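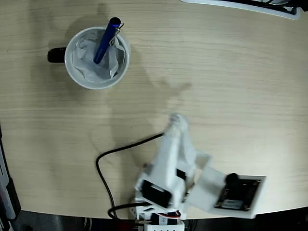

Words by Lụa Âu
Home and Workroom Editor

November 1, 2021

Search articles, makers, rooms Go

We use cookies to remember your settings and to measure readership. Accept Manage

The Mug at the Back of the Desk

A mug that has left the kitchen usually goes to one of two places: the bathroom, where it holds toothbrushes, or the desk, where it holds pens. It does the second job badly in its original state. The interior is too wide for a small number of pens, the glaze is slippery, and the depth was set with liquid in mind. Most people live with the result. A few put something in the bottom.

The white mug with the black handle on this page has been given the usual treatment. The filling is white and crumpled, it comes up slightly above the rim on one side, and one dark blue pen stands in it with only a small lean. The metal clip is over the rim. There are at least three decisions in that arrangement, and they can be taken separately.

In May we asked readers how they store pens on a table used for other things as well. We received 41 replies. The largest group used a mug or a drinking glass. The next used a tin, and the remainder used trays, jars and, in one case, a section of drainpipe with a cork base. Several asked why their pens always fell to the same side. They do so because the table is out of level, and a pen in a wide round cup will roll along the rim to the lowest point it can reach.

The geometry

Take a straight-sided mug with a flat floor and drop in one pen. The lower end slides to one side of the floor and the barrel comes to rest on the opposite side of the rim. The angle depends on the inside width and the inside depth and on very little else. In the mug we used for measurement, a plain one from Drurton, a slim pen settled at 41 degrees from vertical. At that angle it occupies a good deal of table behind or beside the mug and is easily caught by a sleeve.

Adding pens makes matters better up to a point. They prop one another, and the spaces close. A mug that is nearly full holds its pens close to upright. One that holds a single pen has no such help and needs packing.

Packing

The purpose of packing is to grip the lower part of the barrel. Depth of engagement matters more than the material. We packed the Drurton mug with paper tissue and pushed the pen down until 58 millimeters of it were held. At that depth it stayed where it was put when the table was knocked at the leg. With the pen only just seated in the top of the tissue, it leaned over slowly and came to rest on the rim.

Paper tissue is the common choice because there is always some within reach. It compresses, and a hole opens where the pen goes in and out. Turning the wad over restores the grip for a while. A torn strip of cotton cloth lasts longer and can be washed. Dry rice and sand both hold well and both get into pen caps. Florist's foam sheds dust and should be kept away from anything with a nib.

Todor Dumitrescu repairs fountain pens in Skarkcombe and has firm views on packing. "Store it cap on and clip end up," he says. "If you keep it open and point down in tissue, the tissue drinks the ink. People then bring me the pen and say it is dry." For ballpoints he is more relaxed, although he would still replace the tissue when it shows a stain. Gel pens he places between the two.

The clip

A pocket clip is a spring. It was designed for a layer or two of shirt fabric, and a ceramic rim is a good deal thicker. Hooked over the rim of a mug, the clip takes some of the load and stops the pen from turning, so the packing has less to do. Left that way for long periods, a thin pressed clip may take a set and stop gripping a pocket. Heavier clips tolerate it. If the pen never goes into a pocket, the matter can be ignored.

Clip position also decides the lean. The barrel is drawn toward the side of the mug where the clip sits. For a right-handed writer with the mug at the upper left of the table, a pen leaning up and to the right presents its top end toward the hand. Left-handed writers with the mug on the other side will want the opposite.

Weight and the table

Our mug weighed 300 grams empty. That is sufficient for one pen or several and becomes marginal when scissors and a steel ruler are added. The handle contributes a small imbalance. Where tall items must be stored, they should go on the handle side only if the handle is short, or the mug will tip that way at a light push.

Pale wood with a fine straight grain is a common choice for worktables and shows rings readily. A mug foot is frequently left unglazed, and the exposed ring is abrasive. Savita Shukla, who finishes tabletops at the Pellard workshop, sees circular scratches more often than water marks on desks. She recommends rubbing the foot with fine wet sandpaper until it no longer catches on a fingertip, then drying it fully before it goes back on the wood. Felt dots work too, but they collect grit, and grit under felt scratches in the same circle.

She also advises moving the mug from time to time if the table stands near a window. Light wood changes color with exposure, and an object left in place for a season can leave a disc of the earlier shade. On an oiled surface this can be evened out. Under lacquer it is slower to fade.

Cleaning

Empty the mug and throw away the paper, or wash the cloth. Graphite and dried ink come off a glazed interior with dish soap and a soft brush. Ballpoint marks need rubbing alcohol on a cotton pad. A mug that has held pens for a long time can in principle return to drinks, provided the glaze is uncrazed. If there are fine cracks with color in them, leave it on the desk and put the packing back.

Get the workroom newsletter. Enter your email address Sign up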